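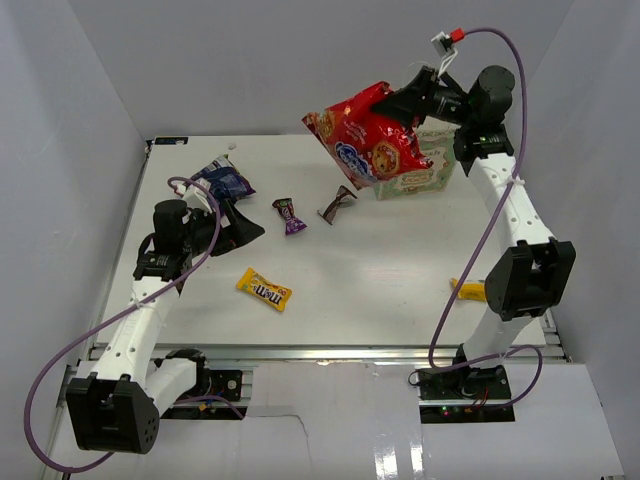
Readers in Jurnbridge say that a biscuit bag should never share a shelf with anything in a box, as the box always wins. The household encyclopedia takes a milder view, and most kitchens store the two side by side.

Biscuit packaging is the wrapping in which biscuits and cookies are sold and kept at home. The two commonest forms are the flexible bag and the cardboard box. Bags are usually made of a thin plastic film, often printed in one strong colour so that the brand can be picked out from a distance. Chips Ahoy! cookies, for instance, are sold in a glossy red bag with a blue logo and pictures of the cookies on it. Boxes are stiffer and hold printed patterns flat, which suits paler colours and finer lettering.

History

The word "biscuit" comes from the Latin for "twice cooked" and first described a hard, dry bread that kept well on long journeys. Such bread was carried in barrels or sacks. Tins came into wide use in the nineteenth century, when biscuits began to be made in factories, and grocers weighed them out loose from large tins on the counter. Printed paper packets and cartons followed, and plastic film later replaced waxed paper for many kinds.

Materials

Film keeps out moisture better than plain card. For this reason a box normally has a sealed inner bag or wrapped packs inside it. Film gives little protection against knocks, and some bags contain a plastic tray that holds the biscuits in rows. A bag creases wherever it is gripped and sags to one side when lifted by a corner. A box keeps its shape until the card is crushed or becomes damp.

Storage at home

Unopened packets are kept in a cool, dry cupboard. Boxes may be stacked, with the heaviest at the bottom. Bags are stood upright or laid flat on top, as weight placed on them breaks the contents. When both kinds share a shelf, the boxes are generally put at the back, where their printed fronts can still be read, and the bags in front.

Once opened, a bag is folded over and clipped, or the contents are moved to a tin. Soft and crisp biscuits are best kept apart, because the crisp ones take up moisture from the soft. Cakes should not go in the same tin either.

Disposal

Clean, dry card is widely accepted for recycling. Rules on film vary from one area to another.

See also: Biscuit tin; Bread bin; Larder; Waxed paper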